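Zwölf Dosen und kein Deckel passt

Ende Oktober räume ich die Küche um. Das mache ich seit ein paar Jahren so, weil dann der Garten fertig ist und ich abends wieder länger drinnen bin. Angefangen habe ich diesmal mit der Schublade unter dem Herd, in der das Plastik liegt. Ich habe alles auf den Tisch gestellt und die Deckel daneben. Am Ende hatte ich zwölf Dosen ohne Deckel und einen Stapel Deckel, zu denen keine Dose gehörte. Wo der Rest geblieben ist, weiß ich nicht. Ein Teil steht vermutlich bei meiner Schwester, ein Teil im Büro.

Weggeworfen habe ich weniger, als ich vorhatte. Dosen ohne Deckel eignen sich gut für Schrauben, Samentüten und das Kleinzeug aus der Werkzeugkiste. Deckel ohne Dose kommen weg, da gibt es keine Verwendung. Zwei habe ich als Untersetzer für die Kräutertöpfe behalten, der Rest ist im gelben Sack.

Die Frage, was man überhaupt an Vorratsgefäßen braucht, beschäftigt mich schon länger. Ich koche am Wochenende vor und friere ein. Suppe, Linsen, Tomatensoße, manchmal Gulasch. Früher kam das alles in alte Eisbecher, die beim Auftauen gern rissen. Dann habe ich mir ein Set von Kondura gekauft, zehn Teile, rechteckig, stapelbar. Die Form ist für den Gefrierschrank gut, die Ecken sind beim Spülen lästig. In den Rillen der Deckel sitzt nach einem halben Jahr Tomatenrot, das nicht mehr herausgeht. Ich habe es mit Natron versucht, mit Zitronensaft und mit einem Tag in der Sonne auf dem Balkon. Die Sonne hat am meisten gebracht, ganz weg war es danach auch nicht.

Glas ist in der Hinsicht besser. Ich habe vier Glasformen von Nitico mit Klickdeckel. Sie verfärben nicht und nehmen keinen Geruch an, dafür sind sie schwer. Mit zwei davon im Rucksack überlegt man sich den Weg zur Arbeit zu Fuß. Beim Einfrieren lasse ich oben zwei Finger breit Platz, seit mir eine mit Brühe gesprungen ist. Die Klickdeckel halten dicht, solange die Dichtung sauber sitzt. Ich nehme sie alle paar Wochen heraus und spüle sie einzeln, am besten mit einem Zahnstocher in der Nut - sonst fängt sie an zu riechen.

Schüsseln sind ein eigenes Thema. Ich besitze zu viele und benutze immer dieselben drei. Die große aus Edelstahl für Teig und Salat, eine mittlere aus Keramik und eine leichte aus Kunststoff für alles, was man schnell braucht: Kartoffelschalen, gewaschene Beeren, Mehl zum Abwiegen. Die Keramikschüssel ist ein Mitbringsel aus Iseo, wo wir vor ein paar Jahren am See waren. Sie hat einen Sprung an der Unterseite, hält aber. Gekauft habe ich sie auf dem Markt, eingewickelt in eine Zeitung, und im Zug hatte ich sie die ganze Zeit auf dem Schoß.

Die restlichen Schüsseln stehen jetzt im Keller. Wenn ich bis November keine davon vermisst habe, gehen sie zum Sozialkaufhaus. Die Frist ist knapp, aber ich kenne mich. Wenn ich mir ein Jahr gebe, stehen sie in fünf Jahren noch da.

Beim Umräumen habe ich auch die Reihenfolge geändert. Was ich täglich nehme, steht auf Hüfthöhe. Oben ist das Raclette und die Backform für den Gugelhupf. Die Gewürze sind aus dem Hängeschrank über dem Herd in eine Schublade gezogen, dort ist es kühler. Dabei habe ich eine Currypaste von Chaimongkol gefunden, die ich im Frühjahr gesucht und dann nachgekauft hatte. Jetzt sind es zwei Gläser. Es gibt also die nächsten Wochen öfter Curry, mit Kürbis geht das gut.

Ein paar Sachen, die ich mir für das nächste Mal notiert habe: Deckel nur noch hochkant in einen schmalen Kasten stellen, dann sieht man die Größen. Dosen mit Malerkrepp und Datum beschriften, auch wenn man meint, man erkennt Gulasch im gefrorenen Zustand. Nichts im Set kaufen, von dem man nur zwei Größen braucht. Und nichts verleihen, ohne den Deckel mit Namen zu versehen.

Für das ganze Vorhaben hatte ich einen Nachmittag eingeplant, gebraucht habe ich zwei. Der zweite ging für den Boden des Spülschranks drauf. Das Siphonrohr hatte getropft, unbemerkt, und das Brett darunter war aufgequollen. Ich habe die Überwurfmutter nachgezogen und eine Schale daruntergestellt. Seitdem ist sie trocken geblieben. Das Brett muss ich trotzdem tauschen, der Baumarkt schneidet zu, ich muss nur noch messen. Der Ausschnitt für das Rohr ist das Umständliche daran, den mache ich mit der Stichsäge selbst.

28.10.2023 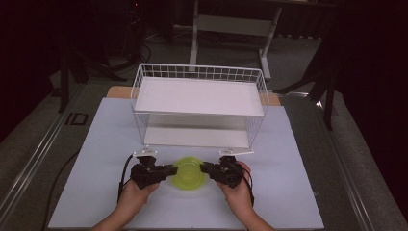

Durchscheinende Kunststoffschüssel in Gelbgrün

Kontakt | Impressum | © 2023 Alle Texte und Bilder, soweit nicht anders angegeben, vom Autor dieses Blogs | Nach oben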